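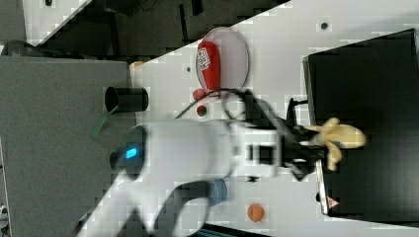

Station 2: arm over the black tray, toy banana at the gripper.

Home | Teams | Build Log | Safety | Contact
Filed under: Club Robotics / Pre-Run Checks

Skera arm, Irnell pick-and-place project. Room 23, May.

Emergency stop within reach: OK. Tested at 9:41, arm held position. I want it tested again with a load.

Cables: NOT PASSED. One loops up off the arm and over the table. The team says it has never snagged. It has also never run the full routine.

Loose items: NOT PASSED. Cup on its side at the table edge, small balls lying out. If they are part of the task, mark their start spots. If they aren't, box them.

Warning label on tray: present, red and white. Does anyone read it?

Floor: carpet, chair nearby. Move the chair back before power-on.

Gripper: OK for soft toys. The Leclerc sheet claims 531 cycles without a drop. No log attached, so I'm leaving that line blank.

Speed limit: set to 23 percent. Keep it there until the cable is clipped.

Result: hold. Recheck before the Wondavness round. Bring the log.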